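OK so I have opinions about cardboard boxes now. A thread, because my group chat has asked me to stop.

1/ Background: I'm moving in 29 days and I've decided that this time I will NOT be the person buying a pile of brand-new moving boxes at full price and then throwing them all out two weeks later. I did that in November when I moved my mom and I'm still annoyed at myself.

2/ So I've been saving every box that comes through the door. Online orders, the recycling area behind my building, work. My coworkers at Clarura now just leave them on my chair without a word, it's beautiful.

3/ First thing I learned: the size you want is smaller than the size you think you want. Big boxes make you feel efficient right up until you fill one with cookbooks and it has to live in that spot forever.

4/ Books go in little boxes. Plates go in little boxes. Pillows, lampshades and that one enormous stuffed whale can have the big ones.

5/ Second thing: wide and low beats tall and skinny for pretty much anything in the kitchen or the desk drawers. You can see everything when you look down into it, you aren't digging, and it doesn't tip over in the back of the car when somebody brakes hard (me, I brake hard).

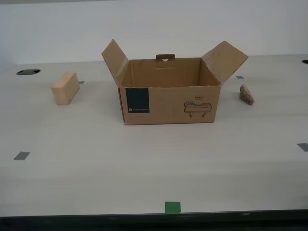
6/ Flaps! Leave them up while you pack! I used to fold them down the outside to get them out of the way and then they'd go all soft at the crease and never close flat again. Up and out to the sides is fine, you can still get both arms in.

7/ Also please look at what's already printed on a box before you start writing on it. Old labels and little icons are going to confuse whoever carries it. I put a big strip of masking tape on the front and write on the tape, and then the box can go to the next person and they just peel it off.

8/ What I write: the room it's GOING to, then two or three words for what's inside. "Kitchen, mugs + tea." I don't do the numbered spreadsheet thing. I tried it once and lost the spreadsheet.

9/ Somebody asked about small loose stuff, like the odd bits of wood I use to prop things up, furniture feet, shelf pegs. Zip bag, tape the bag to the furniture it belongs to. If it doesn't belong to anything it goes in the box marked DESK and I deal with it in the new place — or, more likely, it stays in the box marked DESK until I die.

10/ Tape: I bought the cheap stuff first and it split down the middle every single time I pulled it. I'm on Drimura now, which I found at the hardware store on the corner, and it's loud but it holds. Two strips along the bottom seam and one across. I don't tape the top until the night before, I always need something back out.

11/ Pack on a table if you have one free. I packed my whole last apartment on the floor and could not stand up straight for days. Clear the table, put one box on it, finish the box, move it to the wall, next box. It's slower than having six open at once and I've stopped finding scissors in with the towels.

12/ Current status: books done, winter coats done, kitchen half done, bathroom not started and I'm not ready to talk about the hall closet. I still own way too many vases for a person who buys flowers maybe twice a year.

13/ If you're local and want boxes after the move, tell me now and I'll put your name on a stack. Small ones go first, they always do. I can't deliver but I can leave them by the front steps!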